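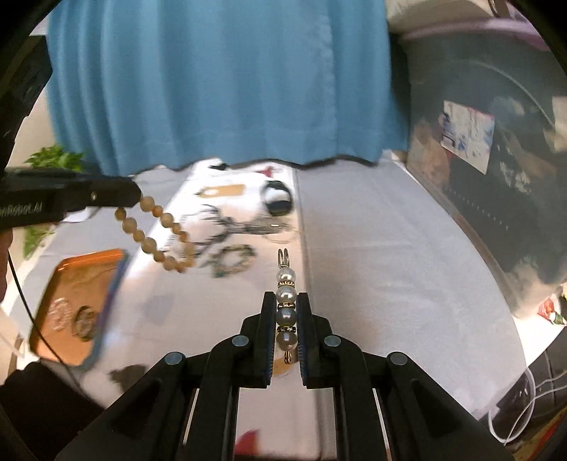

Stringing, restringing and what to do with the loose ones

Hanan Obeidat repairs beaded jewellery and teaches a short evening course on it at Landen, the craft workshop where she has kept a bench for five years. Most of what comes to her is ordinary: bracelets with tired elastic, necklaces with a clasp gone, drop pieces that have come off an earring hook. We talked in May about how she sorts the work, what she strings on, and why she thinks the table matters more than the tools.

She starts with the surface. A bare white table is good for seeing colour and poor for everything else, so she lays a cloth over it before any bead comes out.

"A round bead on a hard top will travel. On cloth it travels less. The cloth can be thin, it can be an old tea towel, as long as it lies flat and has no loose weave for wire ends to catch in."

She does not object to a printed cloth, though some teachers do. Their argument is that a pattern hides small parts. Hers is that the pattern gives you a map. "If I put the spacers down by a printed line, I know they are by the line. On plain white I have to remember where I put them, and I don't."

The first job on any repair is to separate what is finished from what is in pieces. Complete bracelets go to one side, coiled. Wire and chain go further back, where they can tangle without taking anything else with them. Loose beads stay in front of the worker. A shallow tray helps if it has a rim. Obeidat used a lined one for years and gave it up when the lining began to shed.

On short drops, the kind with a few pearl-like beads and metal spacers between them, she is strict about the order of work. The piece is held upright and the loop at the top is checked first.

"People look at the beads. The beads are almost never the fault. Look at the loop. If you can see daylight where the wire comes round to meet itself, it will open again, and the next time it opens you'll be in the street."

A loop with a gap is closed sideways, with two pairs of pliers, and never by squeezing it. Squeezing makes an oval, and an oval loop sits crooked on the hook. If the wire has already been bent back and forth several times she cuts it off and begins again with a new length. Spacers set with small stones are kept in their original sequence on a scrap of thread while this is done. They are often slightly different on each face, and a customer who has worn a piece for years will notice one put back the wrong way round.

Imitation pearls in the same drop can differ a good deal in tone. Obeidat does not try to match them unless she is asked. Wear, scent and hand cream all change the coating, and a new bead among old ones tends to stand out more than an old one that has greyed.

Bracelets on elastic are simpler and come in far more often. She replaces the cord even when only one bead has been lost. Her preferred cord is a flat fibre type sold under the name Trimance, which she buys in reels of 200 metres. It is stretched by hand before use, several slow pulls along the whole length, so that it does most of its slackening before the beads go on.

"If you skip that, the bracelet fits on the day and hangs off the wrist a month later. Then it comes back and I do it for nothing."

The knot is a surgeon's knot, pulled down hard, with a small drop of glue. She waits until the next morning before trimming the ends and drawing the knot inside a bead. With small matte beads the hole is sometimes too narrow to take it. In that case she opens one bead with a hand reamer, under water, and uses that one for the knot only.

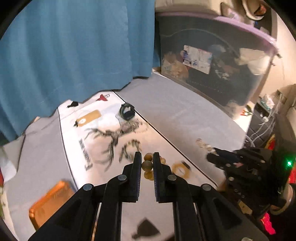
Four loose amber-coloured beads beside the deer print.

Translucent beads are a separate problem. Whatever goes through them shows. A dark cord in a honey-coloured bead gives a brown line down the middle, and glue leaves a cloudy patch that cannot be got out afterwards. Obeidat strings them on clear or pale gold thread and knots between each bead if the customer will pay for the time.

She makes no claim about what such beads are made of until she has tested them. Her first test is salt water, strong enough that the salt stops dissolving easily. Real amber will generally float in it and glass will sink, but several plastics float too, so the result only rules things out. She does not use a hot needle. "It marks the bead, it smells, and at the end of it you have a marked bead."

Sizing comes next. Translucent beads sold as one size seldom are, and she grades them by eye before stringing, largest to the centre for a necklace, mixed for a bracelet. Darker ones are spread out so that they do not collect on one side.

Her colleague Fadi Hourani, who shares the workshop and mainly does metal clasps, disagrees with her on grading. He would rather string beads as they come out of the bag. "Graded beads look like a shop window," he said from the next bench. Obeidat did not answer this.

Labels are the last thing she raises. Card tags with a punched hole stay on the cloth with the work from start to finish, and are not moved to a drawer. She writes in pencil: name, what came in, what is missing. Job numbers restart each January, and the highest she has reached is 127.

"A tag in a drawer belongs to any bracelet. I learned that with two brown ones."

The course runs again in the autumn. Students bring one broken piece each and a cloth.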